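Keeping knitwear in shape through summer

In July I put all our sweaters away, and every year I learned something by mistake. Wool must be clean before storage, because moths like the places with food or sweat. For a small load I use 7 liters of cool water and a little soap, then I press, never twist. 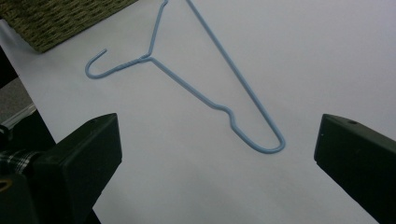 Drying is the slow part. Lay the sweater on a towel, pull the sleeves straight and turn it after some hours. In my kitchen a thick one needs about 2 days. Then fold it in a cotton bag, the heavy pieces at the bottom. Please do not use the dryer, also not on low.

Adesuwa Ekwueme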